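Violeta Ibarra
2018-07-04

OK it's finally happening, I am learning to bake sourdough and you're all coming with me. A thread! 1/

My neighbor Renata gave me a jar of her starter last week. She calls it Fuentealba, after the street she grew up on. I fed it at breakfast and by lunch it had pushed the lid up!! I have never been so proud of flour and water. 2/

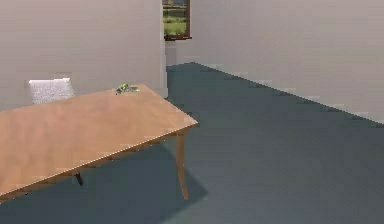

2 min read

For anyone starting from zero: equal weights of starter, flour and water, stir, cover, leave it on the table. I use 100 grams of each. A kitchen scale helps so much more than cups do (I fought this for years, I was wrong). 3/

Loaf one was a brick. Loaf two was a brick with a hole in it. Loaf three, though! Ears! A crust that crackled when it came out! I called my sister so she could listen to it over the phone. 4/

What changed: I quit rushing the first rise. The recipe said 5 hours and my kitchen is cool, so it needed nearly double. Watch the dough and forget the clock. When it jiggles, it's ready. 5/

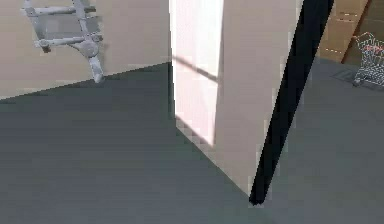
The wall and the stepladder.

Flour talk. The Mikville mill sells a whole wheat that smells like a hayfield and I swap in a handful for some of the white. Too much and the loaf gets dense, but a little gives you so much flavor. 6/

Also, save your discard! Pancakes, crackers, waffles. Damián made the crackers with rosemary and we ate the whole tray standing up. 7/

Next up is rye, which I hear is sticky and moody and I can't wait. By September I want to bring a decent one to the Mikville bread swap. If you have a rye recipe you love, please send it, my replies are open and so is my oven. 8/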